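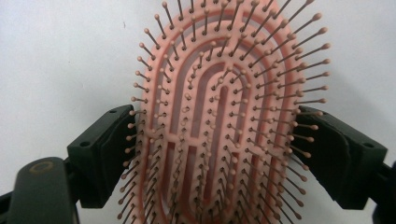 Page last changed: December 2022

Home medicine cupboard, first aid box and germs — quick tips

Typed up in a rush from the notes on our fridge. Add your own.

Check dates twice a year. We do April and then again when the clocks go back. Anything past its date goes in a carrier bag and back to the chemist, not down the sink. Not in the bin either.

Keep it out of the bathroom. Steam gets into the packets. Top shelf of a bedroom wardrobe is better, or a high kitchen cupboard well away from the kettle. Lockable tin if small children visit.

Leave tablets in their own box with the leaflet. I know the boxes take up room. Elastic band round the lot.

Eye drops — write the day you opened them on the bottle, biro rubs off so use a laundry marker. Most want throwing out four weeks after opening but read the label.

Liquid medicine: use the spoon or syringe that came with it. Teaspoons are all differnt sizes. Wash the syringe in warm soapy water, pull it apart, leave to dry on kitchen roll.

Thermometer. Wipe the tip before and after. Spare battery taped inside the lid of the tin, Iresha's idea and a good one.

Stomach bug in the house: bleach for the loo handle and taps, gel doesn't do much against that sort. Soap and water for hands. Separate towel for whoever has it, and their own cup. Hot wash for bedding, don't shake it out first.

Tea towels — fresh one every day, two if you've had raw chicken about. Dishcloths same.

Combs, flannels, toothbrushes. One each, no sharing. Toothbrushes standing up, heads not touching.

Plasters. Get the fabric ones, the cheap clear ones fall off by lunch. Count of 17 in our tin last time and every one of them the tiny round sort, no use to anybody. Buy mixed.

Vaccination cards in a plastic wallet, inside the cupboard door, with the surgery number on the front in big writing. Hilde Verstraete keeps a photo of hers on her phone as well, handy when travelling.

Fridge medicines go on the middle shelf, in a lidded box. Not the door, too warm, and not touching the back wall where things freeze. If the power's been off ring the pharmacist and ask before you use it.

Will add the bit on cleaning humidifiers when Lieven sends it thru.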